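Dalta Engraved Recipe Board, Maple, Item 2339

Wuvetti > Kitchen > Personalized Boards > Dalta

So this is the board I get the most emails about, and I'm going to try to answer most of them right on this page. You send me a recipe in somebody's own handwriting (grandma's pie crust, your dad's chili, the pancake card with the butter stain on it) and I engrave it onto a solid maple board, same slant, same crossings-out, same spelling. I love doing these. I had one with a shopping list running up the margin and the customer wanted that kept too, so on it went!

What you get
1 x Dalta board, maple, with a hole and a cotton loop for hanging
1 x little tin of board wax
1 x gift box, plain brown, with tissue

Choose your finish
Oiled (this is what most folks pick)
Bare, if you'd like to oil it yourself

Engraving
Front: your recipe, up to 170 words. Longer than that and the letters get too skinny to read from the stove. If yours runs long, send it anyway and I'll tell you what I think, sometimes we can put the ingredients on the front and the steps on the back.
Back: up to 2 lines of your own text, included in the price. Names, a date, "hands off my kitchen", whatever you like. Leave the box blank and the back stays blank.
If the recipe isn't handwritten, or the card is too faded, I can set it in type. Pick a font from the drop-down. If you don't pick one I'll use Ketilsson Script, it's the one on the sample board and it's very easy to read.

Sending me your recipe
A scan is best, 200 dpi or better. A phone photo is fine too as long as it's taken straight down in daylight with no flash. Please don't mail me the original card, I would worry about it the whole time it was here.
Upload it at checkout or reply to your order email with it attached. I clean up stains and fold lines but I don't fix spelling unless you ask me to. If you want "tablspoon" corrected, say so in the notes!

Proofs
You'll get a proof by email before I cut anything. Look it over slowly, read the amounts out loud to someone if you can, and write back with a yes or with changes. Changes are free until you say yes. After that it's going on the wood and I can't take it back off.

Can I cut on it?
On the back, sure, if you left it blank. I wouldn't on the engraved side, the knife marks will run right through the letters and crumbs get down in there. Mine hangs on a hook by the toaster and comes down for cheese when people are over.

Care
Hand wash, warm water, wipe it and stand it on its edge to dry. No dishwasher, no soaking. Rub some wax on when it starts to look thirsty.

Returns
Personalized boards can't come back just for a change of mind, but if it shows up cracked or I've engraved something different from the proof you approved, send me a picture and I'll make you a new one.

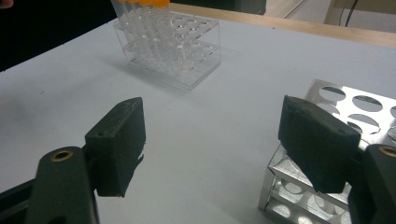
Vakholm, September 2025

Holiday orders are open now. December fills up quick, so if it's a gift, get your recipe over to me early and leave yourself time to look at the proof. Gift notes are free, just type yours in the box at checkout and I'll write it out by hand on a card.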